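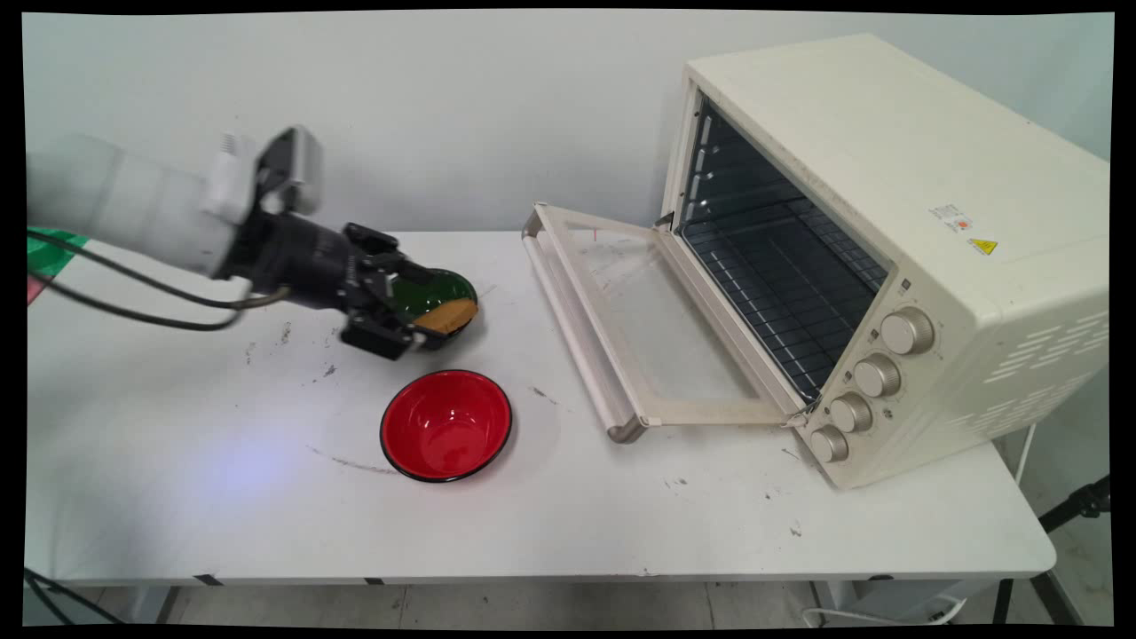

A green bowl held over a red bowl on a folding table.

How to ask the court to reopen a case closed because you were absent

If your civil case in Mevport District Court was dismissed because you did not come to the hearing, you can ask the judge to restore it. The steps are the same in the Himside branch. I write only about small civil claims, and not about family or criminal cases.

1. Get a copy of the dismissal order. Ask at the registry window on the first floor and give your case number. The date on the order is important: you have 20 days from it, and weekends are counted.

2. Write the application. One page is usually enough. Put the case number on top, then the names of both parties, then the reason you were absent. Write the facts in order of time. "I was sick" is too short. Write which day you became sick and when you saw the doctor.

3. Attach proof. It can be a medical paper, a canceled train ticket or a letter from your employer. If the proof is in another language, add a certified translation.

4. Pay the fee of 18 marks and keep the receipt. Claims under 1000 marks are free.

5. Send a copy to the other party by registered mail. In the matter of Cârstea v. Mikard the application was refused only for this missing step.

After filing, the registry will mail you a hearing date. Please go to this one, even if the other side tells you they agree.

If you are past the time limit, you must also ask for an extension, on a separate form.

Written by Cathal Corrigan. Last checked June 17, 2026.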